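17 August 2019
By Fumiko Yoshida

The kerbside glass trial in Culirar will run for another 87 days while the council works out what to do about the Yagi Road depot, a meeting heard last night.

Residents had been told in March that the purple-lid bins would be gone by the end of winter. Not so. The contract with Prorerico has been stretched, same trucks, same fortnightly run, and households on the eastern side of the creek will keep getting theirs emptied before breakfast.

That early start was the sore point. Glass going into a truck before sunrise is loud, and a fair few people at the meeting said so. One man from Musen Street said he'd given up on sleeping with the window open. Another wanted to know why the run couldn't just start at the other end of town and work back. The answer — something about school traffic and the highway roundabout — didn't go down all that well.

Under the extension, trucks will stay out of the streets between the creek and the oval until after 7am. Everywhere else stays as is.

The depot is the bigger question. It was only ever meant to be a stopgap, a fenced yard with a slab and a row of skips, and the lease is up at the end of the year. Council officers have put up two options. Stay put and seal the rest of the yard, or move the lot out to the old saleyards where there is more room but a longer drive for everyone.

Staying is cheaper. Moving gets the noise away from houses. The report goes on for about 100 pages and comes down, just, on the side of staying.
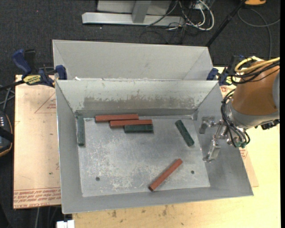
Denise from Musen Street said she would put up with the noise if somebody could tell her where the glass ended up, and that she had asked twice and got a diffrent answer each time. She had been told road base, then told bottles, and would like it in writing before the depot vote.

She'll get it, the meeting was told. A written breakdown will go up on the council website and be pinned at the library, with a copy at the depot gate for people who don't use the computer.

There was also a long back and forth on lids. Prorerico wants metal lids off and in the yellow bin. The fridge magnet that went out with the purple bins says leave them on. New magnets are being printed. In the meantime lids off, and no one will have their bin knocked back for getting it wrong.

Window glass, drinking glasses, ovenware and mirrors still can't go in. Same for light globes. Those can be dropped at the depot on Yagi Road, free for residents, bring a rates notice or licence. The gate opens at 8am and shuts at 4pm — last cars in by quarter to.

Anyone in the trial area without a purple bin can ring the council for one. Units in the big block behind the post office will share bins for now, which several tenants were not happy with, and that is going to be looked at seperately.

Written comments on the two depot options can be left at the council front desk or the library. The vote is set down for the next ordinary meeting.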